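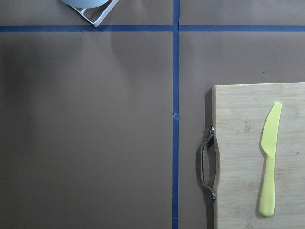
Chapter 5
A Place for Everything: Setting Out a Work Surface

Give a cook, a potter or a model maker an empty table and watch what happens before any real work begins. Things get moved. A bowl goes to one side, the tools go to the other, and a clear patch is kept in the middle. Most of us do this without thinking, and it's a lovely thing to start noticing!

In this chapter we slow that moment down and learn to plan it. You will cover a table with paper, mark it into sections with painter's tape, and decide what belongs in each one. Tape is a wonderful planning tool – cheap, bright, easy to lift and lay again when you change your mind (and you will change your mind).

Liesl Berchtold, who taught craft classes in Bekville for many years, used to have her students lay out the same table twice, once for a right-handed worker and once for a left-handed one. Try it with a friend. The two plans are rarely mirror images, and talking over the differences will teach you more than any drawing of ours.

By the end of the chapter you should be able to:
lay tape in straight lines across a papered table
smooth out a pucker without tearing the paper
choose a spot for bowls and stands that leaves your hands free
draw your layout so that someone else can set it up

You will need

A roll of plain paper, painter's tape in a strong colour, a bowl, a wire stand and a pencil. Allow around 49 minutes for the first activity.

5.1 Marking out the table

Start with the longest line. Press one end of the tape down firmly, unroll it to the far side and lower it gently on to the paper.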